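Handheld gripper losing tracking mid-episode, left hand only
Forum: Data collection and teleop > Faults and fixes

tmiah_bench
So I've got a fault that's eating my afternoons. We're collecting two-handed demos with the handheld grippers (bottle, towel, toaster, the usual tabletop stuff) and the left unit keeps losing its pose. It's fine, fine, fine, and then the trajectory jumps about a hand's width sideways and carries on as if everything's normal. Last batch was 60 episodes and I threw out a depressing pile of them.

The right one on the same table? Perfect!! Same firmware, same calibration day. I've swapped the SD cards and redone the finger calibration twice. Setup is below, both from the gripper cameras.

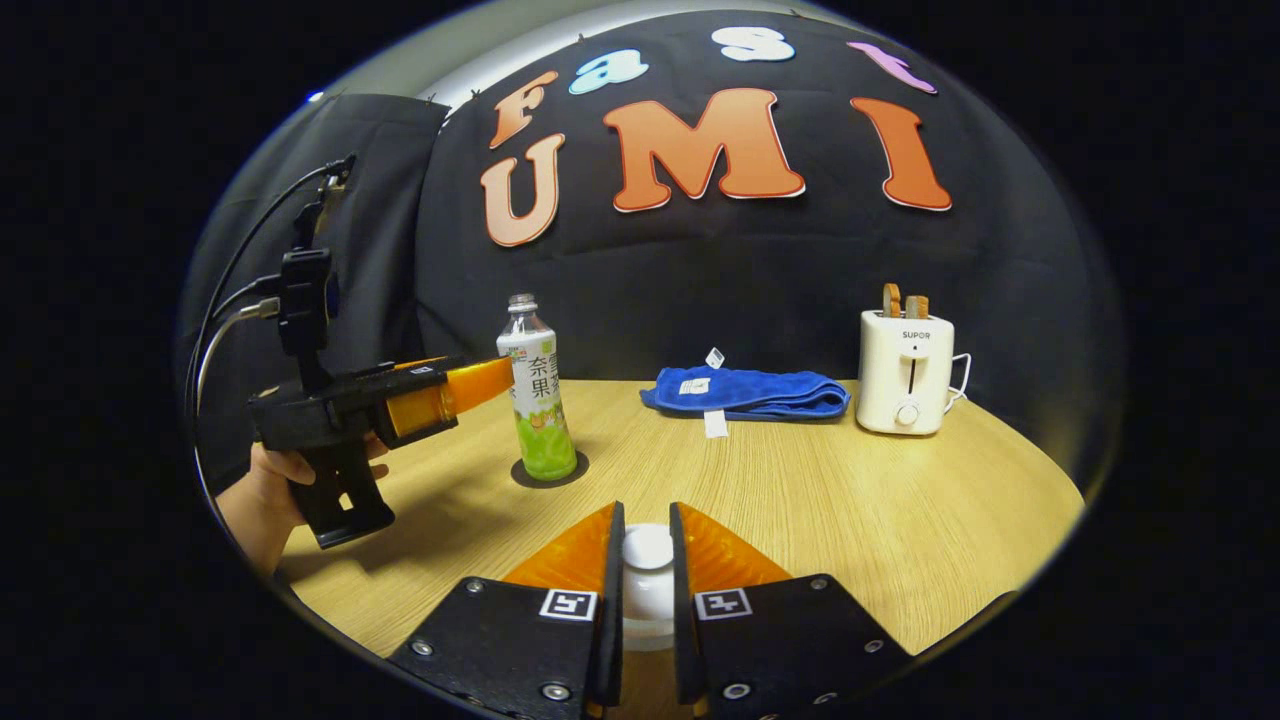 Black cloth behind the table in both of these, letters pinned on it.
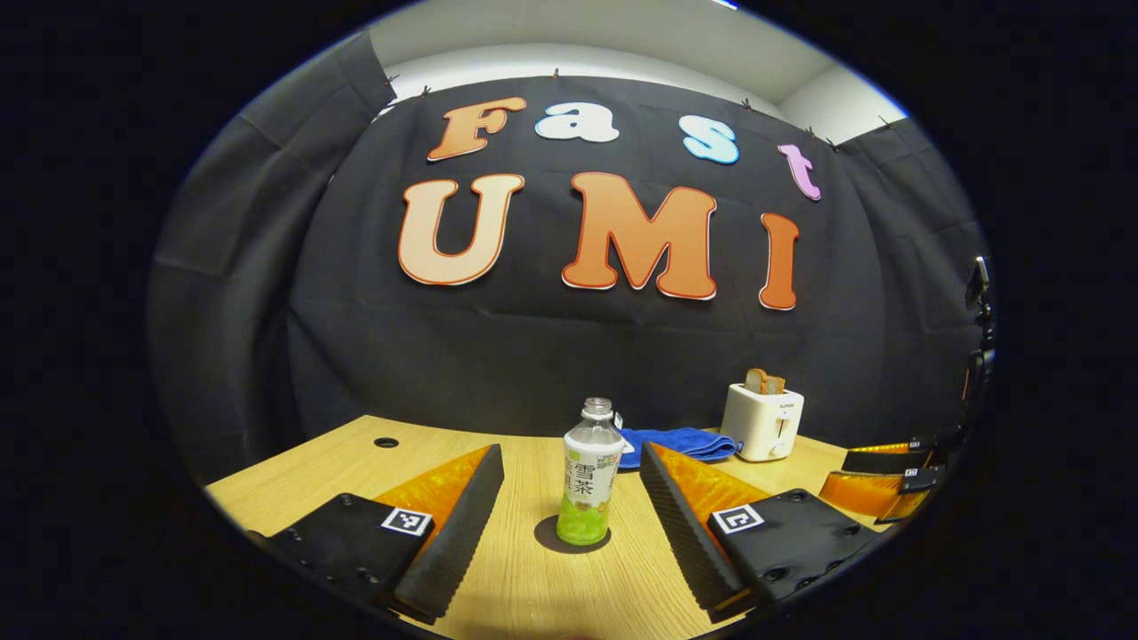 Borghild Nyberg
My money's on the cloth. Big matte black area = hardly any features for the SLAM to hang on to, and those letters only help while they're in view. Once you dip down to the tabletop you're living off wood grain. I'd pull the cloth and run the same task again before touching any hardware.

birger_d
Disagree, sorry. If it was the cloth, both grippers would suffer. One bad unit is a hardware problem until proven otherwise. Check the camera mount screws on the left one - mine worked loose after a summer of use (August, hot room, lots of newbies squeezing too hard) and I got exactly that sideways hop.

Borghild Nyberg
They don't see the same stuff though! The left hand might spend the whole episode facing the boring side.

tmiah_bench
Ok, tried both. Without the cloth I still get jumps, maybe a bit fewer. Then I wiggled the left mount and there IS play in it, tiny, but you can feel it with a fingernail. Two screws took a good half turn each. Episode 1512 was the first one after tightening and it's clean so far.

birger_d
Threadlocker, the weak kind. And redo the camera calibration now that it's moved, or you'll get a constant offset and blame something else.

Sigrun Lunde
Please keep the earlier bad ones in a separate folder, I'd love to test a jump detector on them. And I'd still put a few printed posters up, Borghild isn't wrong about blank walls.

tmiah_bench
Will do! Recalibrating tomorrow - I'll post the numbers.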